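Kilwood Demonstration Collection: Frequently Asked Questions

Last updated Friday, April 4, 2025

These are the things people ask before their first session and, more often, during it. If you have a login and a headset, start with "Recording". If you only want to use the data, skip to "Using the set". If you want to know why your episode was rejected, the list under "Rejections" is arranged by how often we have to send it.

General

What is Kilwood?

Kilwood is a set of demonstrations of household jobs done by a simulated arm, driven by people. Each demonstration is called an episode. We use the episodes to train a policy that ought to do the same jobs without anyone driving. It currently does some of them, and does others in a manner that makes us glad the crockery is virtual.

The rooms run in Kastavora, our simulator. Grelix is the program that records you and files the result. When something breaks, each of them blames the other, so please send us both logs.

How big is it?

There are 2,694 accepted episodes spread over 47 rooms. The number goes up when we collect and down when we look closely at what we collected.

Why simulate it at all?

A reset takes one key press. In our old lab it took a person, a dustpan and a word with the people downstairs. We can also move a lamp, change a floor or swap a chair without carrying anything up the stairs at Gallagher House, where the lift has been awaiting a part for as long as the project has existed.

The price is that simulated things behave like simulated things. Contact is the worst of it. Two objects that should rest politely together will now and then decide to occupy the same space and then regret it at great speed. We keep a folder of those. It isn't part of the release.

Recording

Do I need to know anything about robots?

No. Some of our steadiest drivers had never touched one. People who have spent years with real arms tend to be cautious in useful ways and slow in expensive ones. People who play a lot of games are quick, and have to be told that there is no bonus for finishing early.

How do I control the arm?

You hold the right-hand controller, squeeze the side grip, and the arm follows your hand for as long as you squeeze. The trigger closes the gripper. Let go of the side grip to park the arm while you move your own elbow somewhere comfortable. This is called clutching, and you should do it far more than you think dignified.

What does a job look like?

Each one comes as a single line of instruction and a room. The instruction is all you get, and it is all the policy gets later, so it would be unfair to give you more. The tripod job says: "Put the camera on the tripod." You will be surprised how much there is to argue about in six words.
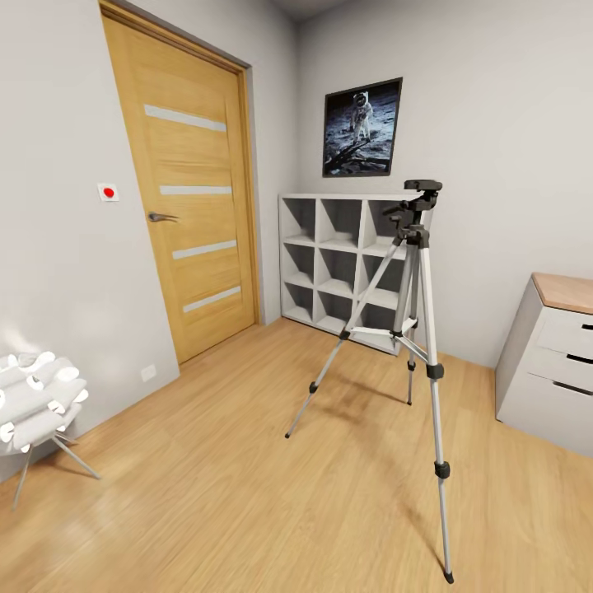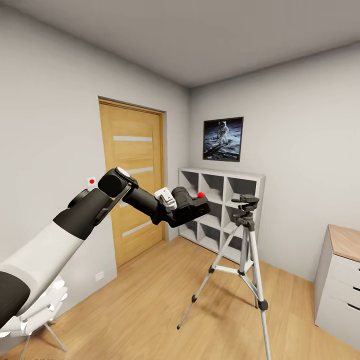 The tripod job has taught us more about our drivers than any other, mainly because it asks for patience at the very end, when most people have used theirs up. Getting hold of the camera is the easy half. After that you have to bring it across with the arm at full stretch and set it down on a flat plate with a short handle sticking out of one side of the head, and that handle is exactly where a hurried wrist would like to go. We ask drivers to come in level with the plate, stop while there is still a bit of clear air between camera and tripod, look at it from a second viewpoint, and only then go over. The second picture has the camera out in front of the white cube shelving with the tripod head just to its right, a sensible place for the stop. Most first attempts leave it out, and the recordings are easy to recognise from the swearing on the audio track (we strip the audio).

Is the stop recorded?

Yes, and we want it. A policy trained only on confident people learns to be confident. Keep it short, though. Grelix marks any stretch of stillness as idle once it runs on long enough, and if you go off to answer the door, the policy will faithfully learn to wait for a parcel.

What if I fumble it?

If you can recover, recover, and carry on recording. Recoveries are worth having. Dropping the camera and picking it up again is fine. Dropping it, chasing it under the furniture and emerging with it upside down some time later is character-building, but please discard that one.

Can I throw things?

Everybody asks this. No.

Does the room change between episodes?

A little. The start position of the object moves, the light moves and so does your viewpoint. Big furniture stays put within a room. The posters stay too, so if you are recording the tripod job you will get to know that astronaut very well. We have considered rotating the artwork, and it remains on the list below everything else.

Rejections

Why was my episode rejected?

In descending order of frequency:

You stopped recording with the gripper still closed. An object you are holding in place hasn't been placed. Open the gripper, back away, then stop.

You started recording before reading the instruction. The opening seconds then show an arm having a think.

You did a different job. It may have been done beautifully. It was still a different job.

You went through something. Kastavora will stop most collisions, but a fast enough wrist can pass clean through a tripod leg, and we can't have the policy finding out about that.

You left a finger of the gripper snagged on the object when you backed away, so it came with you. This is the saddest one to review.

Who decides?

Each episode is watched by 2 reviewers at double speed. If they disagree, it is watched again at normal speed, with sighing. You'll see the reason in Grelix next to the episode number. You can appeal, and we do sometimes reverse a decision, usually when the reviewer had read the wrong instruction.

How many get thrown away?

In the last round, 508. That was our worst yet, and a good share of the blame is ours: we shipped a gripper update that closed very slightly off-centre, and let people drive with it for a whole afternoon before checking.

Using the set

What is in an episode?

Joint positions, gripper opening, the instruction, the object poses and the rendered views. Times are in seconds from the start of the episode. They were once in a unit of our own devising, and we have apologised to those affected.

Can I use the object poses for training?

You can, but think about it first. The simulator knows precisely where the camera is at every moment. A robot in somebody's front room will have to look. Our own baseline sees only the rendered views and the arm's own joints, and it scores worse for it. We publish that score anyway.

Does it transfer to a real arm?

Partly. Reaching and grasping carry over reasonably well. Placing doesn't, at least not yet, and the tripod job is the clearest case. The policy arrives in the right neighbourhood and then presses down as if stamping a passport. We suspect the plate in simulation is more forgiving than any plate you can buy.

When is the next release?

May, if the reviewing is done. Episodes recorded before the cut-off will be in it, provided you opened the gripper.

I found a mistake in the set. Who do I tell?

Use the report button in Grelix and give the episode number. "The one with the door" won't help us find it, as an enormous number of our rooms have one.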